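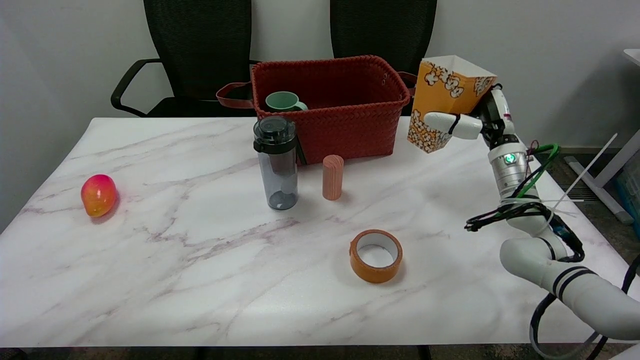

Popcorn box over the marble-patterned table.

The Level at Gendorcombe

1. Survey

The reservoir at Gendorcombe had lost 6 millimetres overnight, and the outflow valve was shut. The inspector entered the figure in pencil. Evaporation in April accounted for two. She checked the gauge against the brass datum on the tower and found them in agreement.

Heltura, which owned the dam, asked for a second reading at 51 metres from the east wall. She took it from the dinghy. The line went down, touched, and went down again.

She wrote: bed soft, repeat. On the repeat the line ran out at 121 metres. The drawings gave a depth of 40.

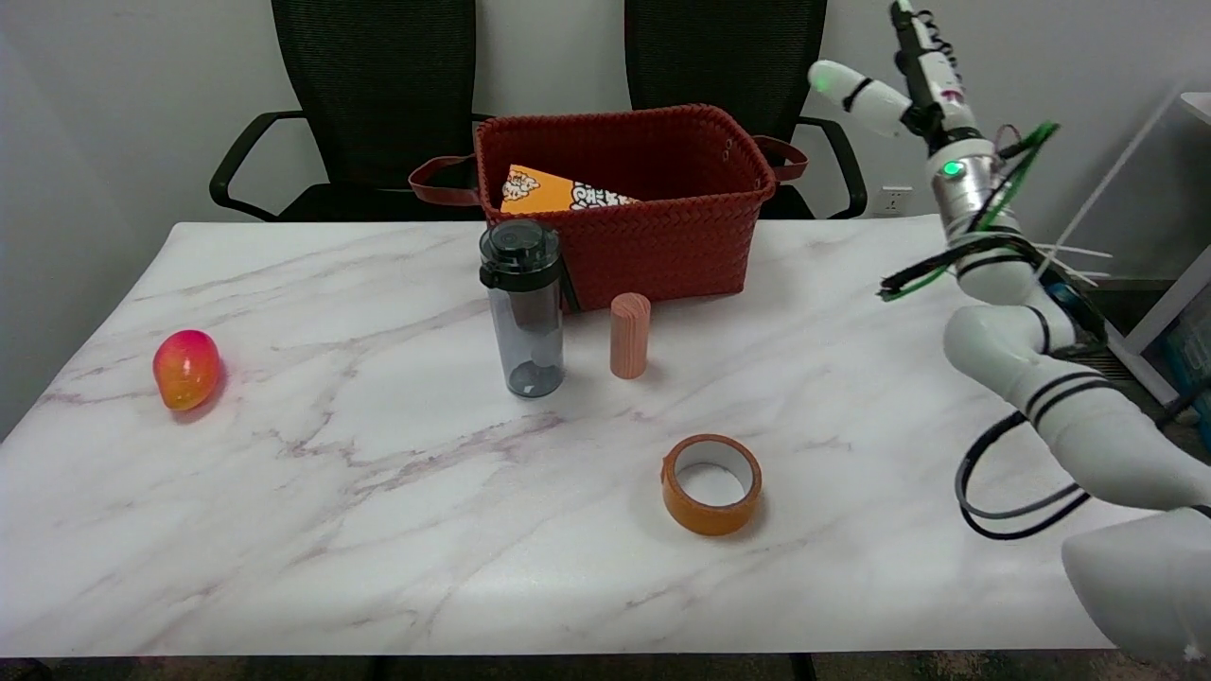
2. Correspondence

Heltura replied that the line was faulty and sent a new one, a Mendonça, with a certificate. The new line also ran out. She attached both results and requested a longer one.

The next letter came from the office at Skatelden. It thanked her for her work and said the drawings had been revised. The revised sheet showed no bed at all — the section lines of the two banks simply continued to the lower margin.

She initialled it, since the form required initials, and filed it under Depth. At six the gauge had risen by four millimetres. There had been no rain.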